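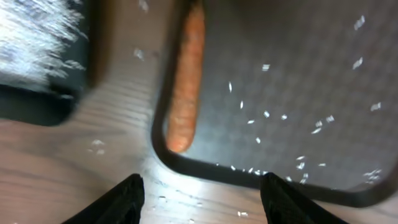

Ask the head of testing at Sirkero whether a machine can clear up after dinner yet and the answer comes in two parts. "It can carry the plate. It can't be trusted with what's left on the table."

The company, based in Filludport, rates household robots for appliance makers. Its kitchen set has 32 chores, each scored against a person doing the same job with the same tools. In October a two-finger arm passed 14 of them, most involving a single solid object.

"A carrot is easy," she says. "It's stiff, it's bright orange, and if you grip it an inch off center you still have it. Rice is a different job. You can't pick up grains one at a time and finish before the next meal, so you need a tool, and then the machine has to control the tool."

The tool in the lab's version is a brush. Sirkero scores the tray and the tabletop separately, and she regards the tabletop as the harder of the two. White grains on pale wood give a camera little contrast, and glare hides some of them altogether. A dark tray helps, though its rim introduces a problem of its own: grains collect against it, where bristles tend to ride up and over.

"Pressure is most of it. Push too lightly and you leave grains behind. Push too hard and they flick off the far side. A person corrects for that without thinking. The arm has to be told, or has to have learned it."

Tindall, a shop-fitting firm, has asked for the same test on deli counters. She advised them to wait. Hodard, which makes trays and counter inserts, is looking at a lower rim, and she thinks that may do more for the score than new software.

On speed she is blunt. The pass limit for loose food is 15 minutes. "A person needs 2. We set the limit where we did so that there would be something to measure."

Would she have one at home? "For the dishes – possibly. I'd still wipe the table myself."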